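Monday, sorting out the kitchen counter. Posting as I go.

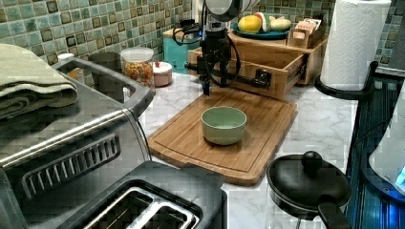
Bamboo board, green bowl, and the drawer unit at the back.

1/ The drawer unit came from Rimau and I like it more than I expected to. Light wood, metal slides. I keep pulling the front drawer out and pushing it back in. Still haven't decided what goes in it.

2/ Candidates so far: dish towels, the good knives, takeout menus. Mared says batteries. I am not putting batteries next to the tea.

3/ Tea lives on top of the unit now, in the little wooden box. The packets stand upright so I can flip through them. Before this they were in a bag in the cupboard and I kept buying mint when I already had mint.

4/ Fruit goes up there too, on the teal plate. The mango needs eating. Will probably do that tonight over the sink.

5/ The cutting board has a juice groove all the way around. My last board didn't have one and every tomato ended up on the marble. I oil this one in February and then again whenever it starts looking pale.

6/ The sage green bowl is for salt or for scraps, depending on the day. Thick rim, easy to grab. I paid 40 for it at the Helldale market and would pay it again.

7/ Cereal stays in the glass jar with the white lid. I know it would keep fine in the carton. I like seeing the colors in the morning.

8/ Somebody asked about the backsplash. It was here when I moved in. Small square mosaic, aqua and mint and gray-green with darker brown squares. I wanted to rip it out the first year. Now I'm buying plates to match it.

9/ Next job is the cupboard under the sink. I've been putting that one off since February, so don't wait up.

10/ Update on the drawer: dish towels.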